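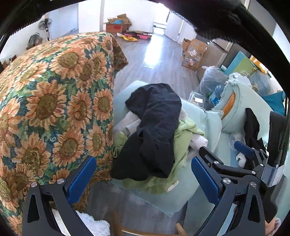
**Thread: The chair. You know the chair.**

**mintcondition_liz**
Every house has one. Ours is the pale mint green one, bought to be sat on and promoted to storage within a week. Its current resident is a crumpled black cloth of no known purpose on top of a light green one, with something pink and white peeking out between the folds like it's hoping to be rescued.

Next to it is the matching cushion, torn along the top with its orange and yellow insides showing. My sister-in-law Geeta Bhatia is staying with us in July and I would like her to be able to sit down. Where do I start? Please don't say "just fold it." I own hands. The problem is where it goes after.

**harish_c**
Just fold it.

**mintcondition_liz**
Thank you, Harish.

**poduval_p**
Forget the chair. The chair is a symptom. You've got two stuffed plastic bags on the floor behind it and an open cardboard box full of little packages over by the wall. Those have to go first or whatever comes off the chair lands on top of them. Ask me how my hallway got that way.

**rostofan89**
How did your hallway get that way

**poduval_p**
Bags, then a box, then a chair.

**Keerthana_P**
I'm going to disagree with Parvathi. Bags are a whole afternoon, and at the end of it you're sitting on the floor holding a phone charger from three phones ago. The chair is ten minutes. Clear the chair, sit in it, feel like a person, THEN look at the bags from a position of comfort.

Also can we talk about the sunflower blanket? I love it. If you're "simplifying," my address is available.

**mintcondition_liz**
The sunflowers stay. They were my aunt's, and they cover a stain on the back of the thing that I have been covering for 13 years. I do know one corner is bunched up. It slides off, I haul it back up, it slides off again. We have an understanding.

**harish_c**
Safety pins, from the back side. Two of them.

**mintcondition_liz**
OK, that one was useful. I take back part of my tone.

**gilchrist_gal**
What's the light green cloth? I can see a little white label on it. If that's a fitted sheet I have nothing but sympathy. I've been folding those for 15 years and mine still come out looking like a dumpling.

**mintcondition_liz**
Could be a sheet. Could be a curtain from the old place. I'd have to lift the black one to find out and I'm not ready.

**poduval_p**
This is what I mean. She doesn't know what's on the chair. Nothing leaves a chair until somebody knows what it is.

**Keerthana_P**
It's cloth, Parvathi. It goes with the other cloth.

**poduval_p**
That is exactly how you get a bag.

**rostofan89**
Practical question about the cushion. Are you fixing it or tossing it? I sewed a torn one shut with a ladder stitch and it held fine, but mine was a clean rip on the seam. If yours is going through the fabric you'll want a patch or a whole new cover. Uketti had plain ones last time I looked, though their idea of mint is closer to toothpaste.

**mintcondition_liz**
Fixing it, in theory. The thread is in a tin. The tin is in a bag.

**poduval_p**
WHICH BAG

**mintcondition_liz**
One of the two.

**harish_c**
So now you do have to start with the bags.

**Keerthana_P**
Or buy thread.

**gilchrist_gal**
Move the water jug and that clear food container to the kitchen first. They're sitting right in front of the bags and you'll kick one of them. The board leaning back there, the teal and yellow one, can that hang on a wall? Then it's decor and doesn't count.

**mintcondition_liz**
I like the "doesn't count" system very much. Jug and container are going now. Then the box, because it's already open. Then the chair. Bags last, and I'm buying thread. Sorry, Parvathi.

**poduval_p**
I'll be here when you need me. Check the bags for a sheet that matches that label.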